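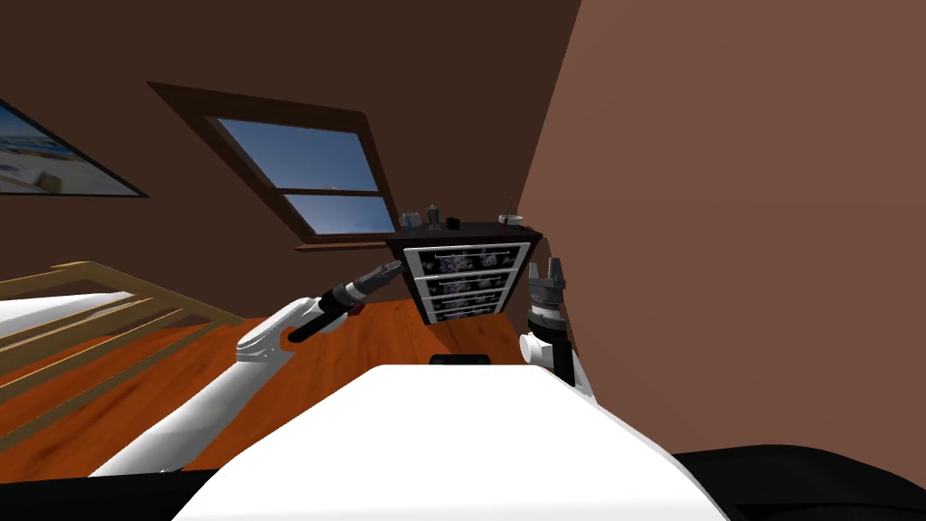

Cera en pasta Hotari para muebles de madera

Ref. 4000
Fabricante: Stevevow
Contenido: 400 ml
Acabado: satinado
Color: incoloro

La cera Hotari es una pasta blanda para el mantenimiento de cómodas, mesas, aparadores y sillas de interior. Alimenta la madera, disimula los arañazos finos y deja una película que se limpia con un paño seco. Se aplica sobre madera encerada, aceitada o en crudo. No es adecuada para superficies barnizadas con poliuretano ni para encimeras de cocina.

Desde octubre el envase lleva tapa de rosca en lugar de tapa a presión. La fórmula no ha cambiado y las dos versiones se pueden mezclar.

Modo de empleo

Retire el polvo y los restos de cera vieja con el limpiador Donnelly. Deje secar la madera por completo. Extienda una capa fina con muñequilla de algodón, siguiendo la veta. Espere 3 horas y saque brillo con un cepillo de crin o un paño de lana. En tableros de uso diario conviene dar una segunda mano al día siguiente.
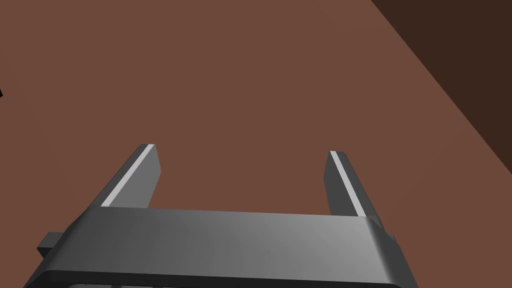
Conservación y seguridad

Guardar bien cerrado, entre 5 y 25 grados. Si la pasta se endurece, ponga el bote cerrado al baño maría fuera del fuego. Los trapos impregnados se extienden al aire libre hasta que sequen, nunca amontonados. Mantener fuera del alcance de los niños.

Envíos y consultas

Servimos desde el almacén de Zonside. Para pedidos de taller hay formato de 2000 ml, sin cepillo incluido. Las dudas sobre compatibilidad con acabados antiguos las atiende Yevdokiia Harasym en el formulario de contacto.
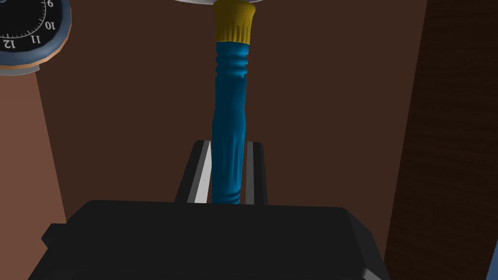

Tubo flexible azul con collar amarillo estriado.

Ficha revisada el 13 de diciembre de 2023.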